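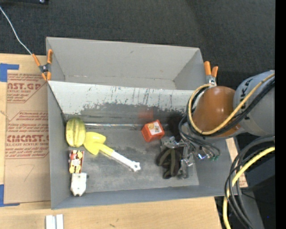
Front bin, Monday morning state. Squash top left, shovel leaning in against it.

29 July 2019

Bins day. I have been putting this off since May, when somebody wrote "sort out bin contents" on the whiteboard and drew a box around it. The box has since been redrawn twice in different colours, so there is clearly strong feeling in the room.

The question on the whiteboard is what belongs in the front bin as the standing mixed set and what goes back to the cupboard. The rear bin stays as the empty one and I've left it alone.

Going through what's in there now, for the record.

Squash. Or melon. The inventory sheet says squash, the label on the shelf says melon, and I have no intention of settling it. Yellow and green stripes, ribs lengthwise. It's a good object: fat, awkward, different from every side. Keep. Entered in the new sheet as "squash/melon", which will annoy both camps equally.

Shovel. Yellow head, white handle with a hole in the end. Came from the Malum order along with a lot of other beach stuff we never opened. I was ready to retire it because it takes up half the bin whichever way it goes in, but every set needs one thing that is mostly handle. Keep. The beach stuff can stay in its carton until someone has a beach.

Small packet, dark red, yellow and white. Keep for now. Packets don't last, the corners go soft and then the whole thing starts leaning, and this one has a bit of a tilt as it stands. There are spares in the second drawer, under the tape. Please swap it when it gets sad and write down that you did. Last time it was swapped for a different packet altogether and we lost most of an afternoon wondering why the notes didn't match.

White chunky thing. Tapers at one end, notches, small grey bit sticking out near the top. I have asked and received four different answers, all confident. It isn't in the Malum order and it isn't in the Urero one either. It may well be part of something, in which case the something is presumably sitting in another building not working. Keep, under the name "white chunky". If you are missing it, come and claim it before Friday.

Red-orange box, the one with the label on top. Keep. This is the only item in the set that behaves like the diagrams. Sits flat, has corners, doesn't roll off into the wall. I am fond of it.

Black soft item with the olive-grey bands. This is where I got stuck. It bunches up differently every single time it goes in and there is no way of describing its position in the log that means anything to the next person. The last few entries say "curled", "sort of curled", "hook" and "see above". I wanted it out. The counterargument, made at some length over coffee, is that a set with nothing floppy in it is a set of bricks, and that our writing being bad isn't the fabric's problem. Fair. Keep, but with a rule: log it as flat, folded or bunched and leave the poetry out.

So that's a full morning of sorting and I have removed nothing. I would like this noted as thoroughness.

Bin condition

The front one is in a state. Dark scratches up and down the far wall, and the lower part of it rubbed away to grey in patches. The floor is worn as well, with cloudy smudges all over. I went at the smudges with a damp cloth and then with the Farquharson cleaner, which smells of oranges and despair, and I can't say either of us won. I think those are wear and I should stop scrubbing before I make more of it.

The rear one has a small dark scuff on its far wall and otherwise could pass for new. The obvious move is to swap them front to back and let the good one take its turn. The less obvious move is to leave them, given that all the notes since May were made with the scratched wall behind the objects and I'd rather change one thing at a time. Leaving them. If someone wants to swap, swap them on a day you start a fresh page.

Replacement bins: the Unier catalogue has the same size in the same grey, minimum order 50. We need one. I have put in a query about buying one. I expect to hear back that the minimum order is 50.

Cloth behind the bins

Still the charcoal one. It gathers lint like it's being paid to. Lint roller lives on the hook by the door, and the refills are in with the batteries for reasons that predate me.

Sheet and labels

New inventory sheet is printed and taped inside the cupboard door. The old one runs to 303 lines, and a fair number of those are the same sponge spelled differently. I've got through the first 99 and will do the rest when it rains. Label maker is out of tape again, so shelf labels are pencil on masking tape until the order comes in.

To do

Packet: check spares are the same kind, all the way to the bottom of the drawer.
White chunky: photo on the noticeboard, "is this yours".
Finish old sheet from line 100.
Malum carton: move off the top shelf before it moves itself.
Chase Unier on Wednesday if no reply.
Redraw the box on the whiteboard. Green pen this time, the red one's dead.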